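Faltberg Scripture Reading Project
Progress report to the Budell Trust, second half-year

1. Where the work stands

The grant was given for three things: a reading plan that takes a congregation through the books of Samuel, Kings and Chronicles in one year, a printed booklet of notes to go with it, and training for the people who lead the weekly groups. The reading plan is finished and in use. The booklet is finished up to the end of 1 Kings. The training is behind, as set out in section 3.

At the end of December there were 12 reading groups meeting in Faltberg and the villages on the Woldegiorgis road. Two of these are new since our last report. One group stopped when its members joined another closer to home, and it is not included in the figure.

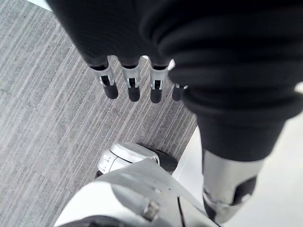

Groups read a chapter aloud, keep a short silence and then talk through the notes. Most spend longer on the talk than we planned for. The chapters on the building of the temple were the slowest, as the measurements and lists of materials are hard going when read aloud. We have shortened the reading for those weeks and put the full passage in the back of the booklet for anyone who wants it.

2. Booklets and the daily verse

We printed and gave out 1,567 copies of the first booklet. A reprint was needed in the autumn, and the second printing corrects a wrong reference on the page for 1 Kings 8. Large-print copies ran out first and we will print more of them next time.

The daily verse goes out by email through Fliluto, the mailing service we moved to in the summer. The move took longer than expected - old addresses had to be checked by hand - but messages now arrive before breakfast, which was the main complaint under the old arrangement. Replies from readers are kept and passed to the people writing the notes. Several asked for more on the prophets who appear briefly in Kings, and the second booklet will have a page on each. 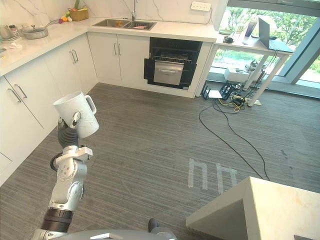 A white mug held up in the kitchen.

3. Training for group leaders

We agreed to hold six training days and have held 4. The other two were put off when the hall was not available and will take place before Easter. Each day covers reading aloud, handling disagreement, and what to do when a question comes up that the notes don't answer. Leaders asked for more time on the last of these, so the afternoon has been changed to allow for it. 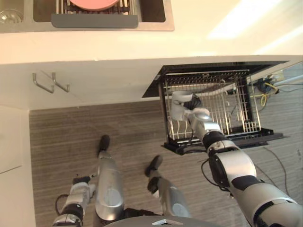 Hospitality costs have stayed within the budget line. Groups provide their own refreshments on ordinary evenings, and the grant pays for lunch on training days only. Washing up is shared among those present, with plates left in the rack in the sink, like the pink one here, and put away before the next group comes in. We have not bought any crockery from the grant and don't expect to.

4. Spending

By the close of the period we had spent 70 per cent of the year's grant. Printing is slightly over its line on account of the reprint. Training is under, and the balance will be used when the two remaining days are held. We are not asking to move money between lines.

5. Next six months

Notes on 2 Kings are being drafted and should go to the printer in spring. Chronicles will follow. As it repeats much of Kings, we plan to set the two accounts side by side in the notes where they differ and to leave out the longer genealogies from group reading.

We would be glad of the Trust's view on whether the second booklet may carry the Budell name on its cover, as the first did.

Submitted Jan 10, 2022
Faltberg Scripture Reading Project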